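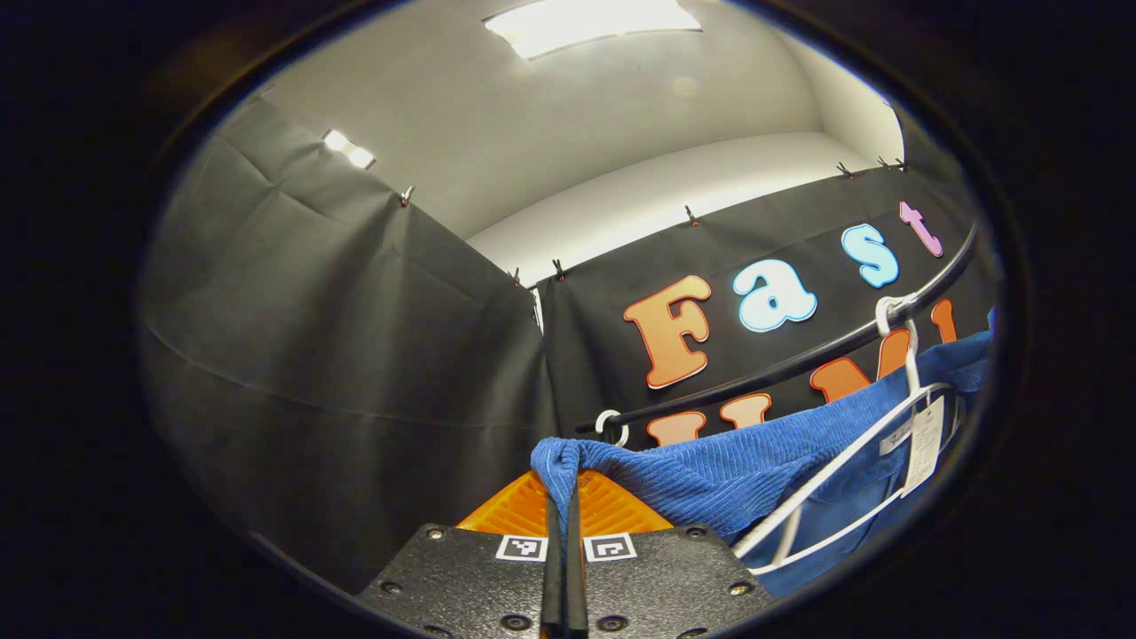

Technical Features – Handling and Automation Desk

The garment station at Bremholm was set up for shirts and light knits. Corduroy came later, and most of the changes made to the hand tool since then trace back to it.

The tool has two slender black fingers, an orange housing behind them, and a black mounting plate with two square marker tags side by side. Software reads the tags to fix the position of the tool, so the plate is the first thing checked in the morning. Henk De Bruijn, who looks after the station, wipes the tags with a dry cloth and goes over the plate screws with a short driver. A loose plate shifts the tags against the fingers, and every pose recorded after that is wrong by the same amount.

Finger closure is next. The fingers must meet along their full length with no light between them at the tip. De Bruijn allows two sheets of copy paper as a gap gauge. If both slide through with the trigger held down, the pads are changed. A pad set lasts some 104 hours on knits. On ribbed cloth he swaps it at 27, as the ribs wear grooves that let a folded edge roll out of the grip.

The rail is curved, which complicates the approach. A hanger turns as it travels along the arc, so the edge of a garment faces a slightly different way at each stop. The current routine takes hold of the cloth just below the hook, where it moves least. Earlier trials started at the hem and gave poor results with anything heavy.

Behind the rail, dark cloth and a printed banner are clipped up along their top edges. De Bruijn leaves the lettering in view on purpose. The Palex tracking package needs fixed detail in the background, and plain charcoal fabric offers little of it. Clips are checked when the cloth sags.

Lens cleaning takes place at the end of the shift, followed by a 15-minute check against the Cillorik reference block. Results go into a paper log kept at the station. The next full strip-down of the finger slide is planned for April.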